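From: Mbali Moodley
To: Gorar Road Readers list
Date: 13/03/2020
Subject: Re: [readers] Book sale – prices and the leftover boxes

Petronella Nkosi wrote:

> Two things before we set the August sale. First, I think a flat price
> is a mistake. Last year we let hardcovers go for the same as beat-up
> paperbacks, and a dealer walked out with a whole bag of local history
> in the first ten minutes. Second, what happens to the unsold boxes?
> My garage still has the ones from last time and I need the space
> back by the end of the month.
>
> Also, does anyone know if the Madell Hall booking includes the
> side room?
>
> Petronella

Petronella, all,

Taking these out of order. The side room is included. I called the hall office and they confirmed it, but we have to be out of it an hour before the main room. It would do for sorting in the morning and for nothing else.

On prices, I went back through the sheet. We took in $289 last year from the main tables and $109 from the children's shelf, which surprised me, as the children's books were cheaper and took up one table against the five for everything else. So I would leave the children's prices where they are. For adult books I agree with Petronella that hardcovers should cost more. $2 for hardcovers and half that for paperbacks is easy to add up in your head. Local history and anything signed should go on a separate table with the price penciled inside the cover. I can do the penciling if someone who knows the subject tells me what to write. I don't.

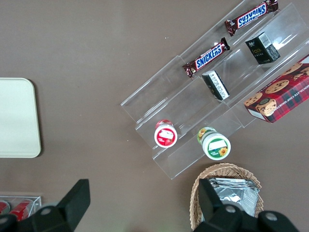 The pay table needs to move away from the door. Last year the line to pay and the line to get in were the same line for most of the morning, and people gave up. I would put it along the back wall, with the cash box and the receipt book on one side and the snacks on the other. The clear stepped rack works fine for candy bars, Snickers or whatever else we buy, and you can see what is left on it from behind the table. Please keep drinks off that table. We lost a box of paperbacks to a spilled coffee and I would like not to do that again.

As for the leftovers, the Ngubane Street thrift store will take fiction and cookbooks, in boxes one person can lift. They will not take encyclopedias, textbooks or anything with a broken spine. Pinalier Recycling will take the rest but charges for pickup, so it makes more sense to drive it over. I can take one carload next week if Petronella can get the boxes to the front of the garage. We need a second car.

I would also like us to stop accepting donations earlier. We had more than 300 books come in during the final two days last year, and most of them went straight from the sorting table into a box without anybody looking at them. My suggestion is a cutoff one full week before the sale – and no bags left on the porch after that, please.

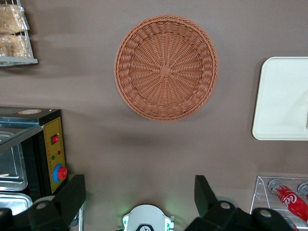 The round basket and the white tray, for the pay table.

Still open: who has the folding signs, whether we want to advertise in the neighborhood paper again, and who is opening up in the morning. The key has to be picked up from the hall office the afternoon before, and they close early. I can't do it this year as I will be at work.

If you disagree about the hardcover price, please write back to the list and not just to me, so Petronella can see it too.

Mbali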